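Korico hand gripper kit — is it worth the rental?

June 2024
By the Prolar newsletter desk

Quick one this issue. Korico now rents its two-gripper kit through Begay, 244 a week, or 877 to buy outright. You get a left and a right, marker cubes for both, one charger, a bag. No robot needed to start. You hold the things and do the job by hand, Begay turns the recordings into training data.

We took the door task first. Lever handle, storeroom door by the stairs. Sounds easy. Try it with somebody else's fingers.
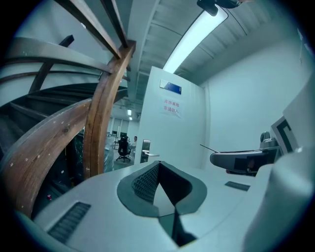

Grip and handling

Body is smooth and rounded, bulkier than the brochure lets on. The patterned pad in the notch is the good part — grabby without being sticky. Trigger is stiff for the first hour, then fine. Wrist gets tired before the hand does.

Lever handles are where it earns its money. Clamp on, turn from the elbow, dont twist the wrist. Round knobs we would skip for now.

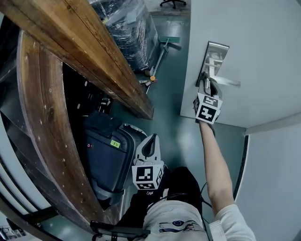 Page last changed: August, prices checked

Rental terms. One week minimum, deposit back when both grippers come home. Upload plan covers 54 hours of recording, after that you pay extra. Replacement pads cost too much. Shipping was quick.

Marker squares need to stay clean, a greasy thumb on one and the tracking sulks. Wipe them at every break.

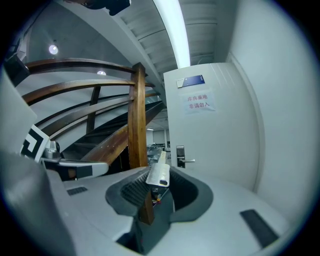 Software is the weak spot. Syncing left and right took two tries most mornings, and the manual skips a step (restart the app after pairing, not before). Begay support answered same day, to be fair.

Verdict — rent, dont buy. Not untill they fix the sync.

Comments (3)

pakomgate_lab: Same sync problem at Pakomgate. Restarting after pairing sorted it, thanks.

tinker2430: Does the deposit cover worn pads? Ours went smooth in a month.

lowshelf: Any word on drawers? Thats most of what we need it for.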